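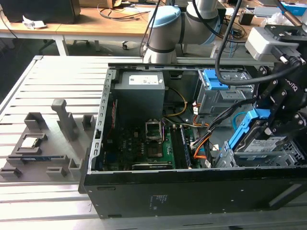

Who decides how a robot should take apart an old office computer? At Dornbridge, the people who used to do it by hand now do, under a good-practice guide that takes effect on 16th September.

The guide runs to 80 short rules, and Elsa Partanen, who edited it with a good deal of patience and plenty of coffee, is the first to admit that most of them sound like things your grandmother might have told you. Drives come out by their latches and never by their cables. A processor goes straight into its own holder, and any part that doesn't have a holder stays in the machine until it gets one.

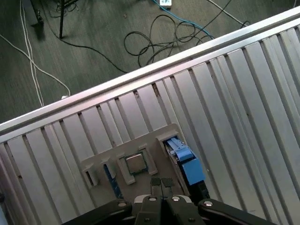 Grip settings get a chapter to themselves, written by Viorica Husar of Clultano, and every change to them has to be signed by two people — one of whom must have stood at the table that day. Recyclers Owusu and Wastano have both agreed to follow the guide for their next 3000 machines, and to share their notes on whatever gets bent, dropped or scratched along the way.

Comments are welcome through the end of November, and Partanen says she reads all of them, even the long ones. 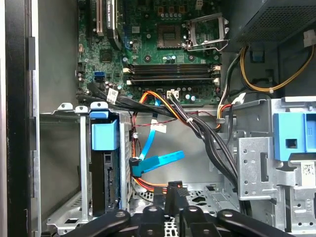 A gripper at work inside an opened desktop tower.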